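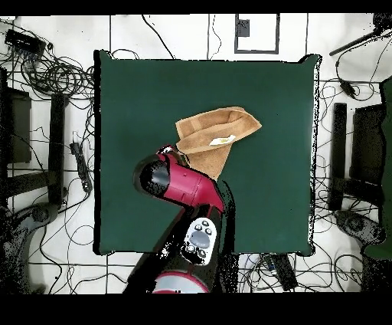
Ticket 843: Vinyl reissue of the Prernadine cassette, side B speed fault
Opened: Tue 29 January
Label: Funus
Status: Open, awaiting test pressing

Reported problem
Several customers who received the first batch state that side B plays noticeably sharp from the second song onward. Side A is unaffected. The label has asked for the cause to be identified before the remaining 42 copies are mailed.

Step 1. Playback check
Two copies were played on separate turntables, both confirmed at 33 rpm. The fault was present on each copy at the same point. Turntable error is therefore excluded.

Step 2. Comparison with source
The lacquer was cut at Gruvik from a digital transfer supplied by the label. The transfer shows the same rise in pitch,
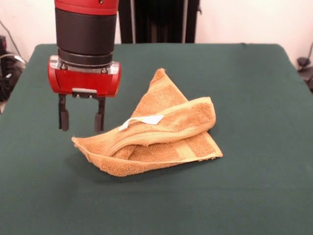
beginning at the gap after the opening song and continuing to the end of the side. The cutting stage is not at fault. Gruvik has been informed and has closed its own inquiry.

Step 3. Review of the transfer
The transfer was made at Midtbø from the band's rehearsal cassette. The session notes list a change of tape deck during side B. No calibration tone was recorded for the second deck. A request was sent to the band for any other copy of the recording.
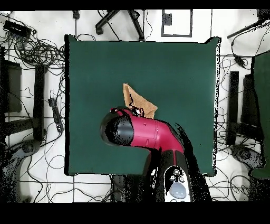

Kjell Isaksson replied that the original reel still exists, runs 46 minutes, and was never played on the second deck. He would prefer a new transfer of the whole reel to a pitch correction of the existing file, and asks that the gaps between songs be left at their original length.

Action
New transfer requested from Midtbø. Mailing of remaining copies suspended. Customers holding first-batch copies will be offered a replacement disc once the new test pressing is approved.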